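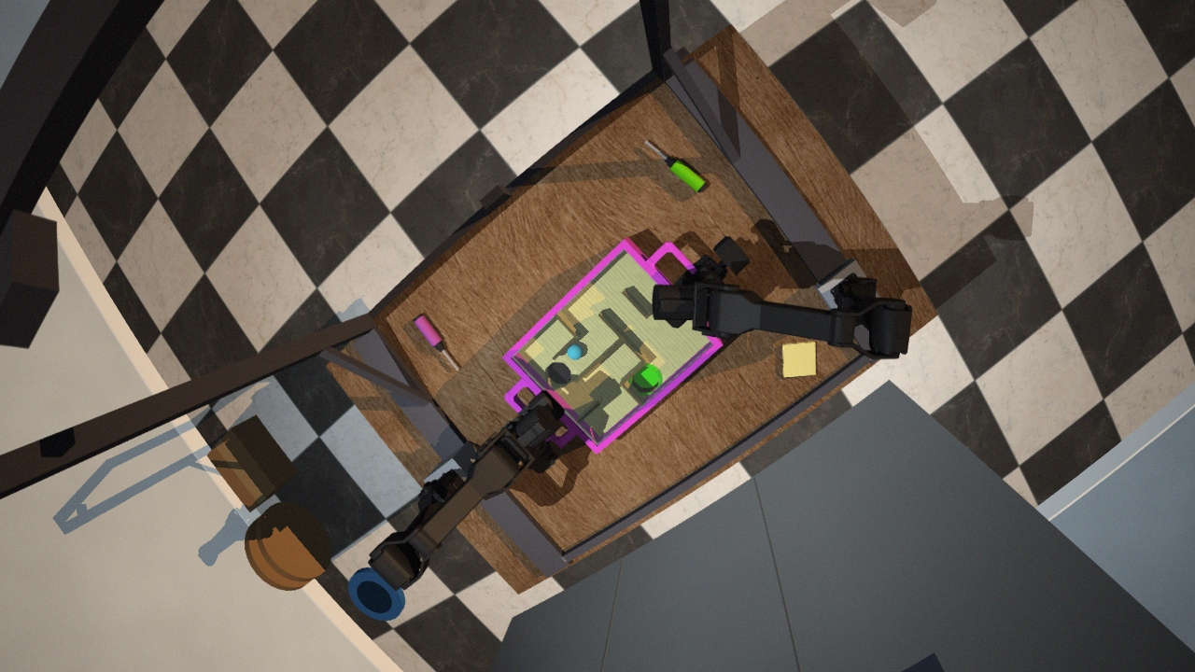
4.2 Servicing and resale price

Service history first, as it moves price more than we expected. Listings from two dealers, Vurnonport and Korkent, stainless steel pieces only, manual wind and automatic pooled. Watches sold with full papers and a recent service went for more than the same reference with papers alone. Unworn examples left out of this part, see 4.3. Polished cases flagged by hand, which was slow and probably not perfect.
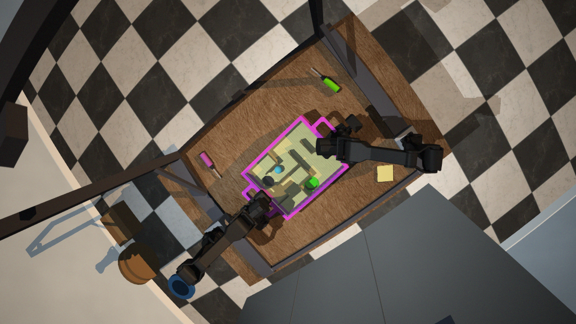
Lost and swapped parts were the harder problem. A replacement crown or a later set of hands often goes unmentioned in the listing, and the buyer only finds out at the next service. Teshome keeps a parts log for every job, Korkent dosen't. Several entries in the log say simply "screw lost, replaced". Floors matter here: a blued screw on dark, veined tiles like those in Fig. 2 would be very hard to spot, on the cream ones less so. Plain light flooring is the usual advice. We coded any such entry as a non-original part, however small.
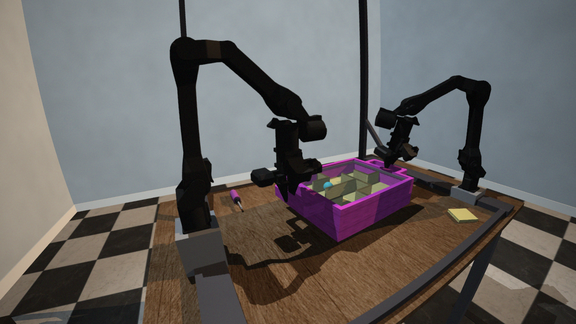 Non-original screws had no effect on price that we could find. Hands and dials did. Below 2,000 pounds buyers seem not to mind a service dial much; above 4,000 they mind a great deal, and the gap widens again for pieces with the orignal box. Prunongate sales excluded, buyer's fees not stated. Listings last checked 7/10/18. Prices as asked, not as paid, so read the upper band with some care.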